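The Vunora Collection invites applications for the position of **Assistant Cataloger, Twentieth-Century Commercial Illustration**. The appointment is for a fixed term of 14 months, beginning in October, and is based at the Collection's reading rooms in Larkthorpe.

## The position

The Collection holds original artwork made for magazine advertising, company calendars, and wartime industrial campaigns. Most of the work is gouache or watercolor on board. The appointee will catalog the Wuisan Bequest, a group of up to 1000 paintings and preparatory sketches received from the family of a former advertising art director. Many of the works show ships, aircraft, and factory interiors. A large number are unsigned, and several carry later inscriptions that conflict with the published advertisements.

The Assistant Cataloger reports to Cempaka Wijaya, Head of Works on Paper.

## Duties

- Examine, measure, and describe each work to the Collection's cataloging standard.
- Record signatures, studio stamps, printers' notes, and framers' labels.
- Match original paintings to printed advertisements in the periodicals library.
- Research provenance, including past auction sales, and enter findings in the Adasus catalog database.
- Prepare condition notes for review by the paper conservator.
- Answer written inquiries from scholars, dealers, and members of the public.
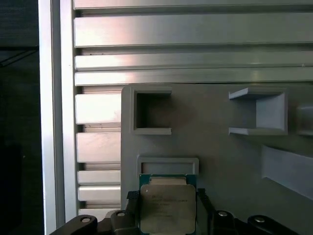
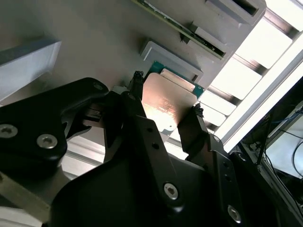
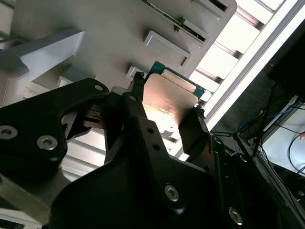

*Computer processors held in a gripper.*

## Qualifications

Applicants must hold a bachelor's degree in art history, illustration, museum studies, or a related subject, and must have at least 3 years of experience in a museum, library, auction house, or comparable setting. Experience with works on paper is required. The successful applicant will be able to tell original painted work from photomechanical reproduction and will write clear, accurate English.

Knowledge of American naval and aviation subjects of the 1940s is desirable. Training in the use of the database will be provided, and prior experience with it is not expected.

Some lifting of framed works is involved. Applicants who need adjustments to the workplace or to the interview are asked to say so in their cover letter.

## Terms

This is a full-time position, worked over 5 days each week. Salary will be set according to experience, within the Collection's assistant grade. Benefits include health coverage, paid leave, and reimbursement of approved conference travel. The position may be extended if funding allows, but no extension is guaranteed.

## How to apply

Applications should be addressed to Cempaka Wijaya and delivered by mail or by hand to the Personnel Office. Each application must include a cover letter, a résumé, the names of two references, and one sample catalog entry written by the applicant. References will be contacted only for those invited to interview.

Applications will be reviewed in the order received until the position is filled. Incomplete applications will be returned.

The Vunora Collection is an equal opportunity employer.

Posted Wednesday, March 17, 2021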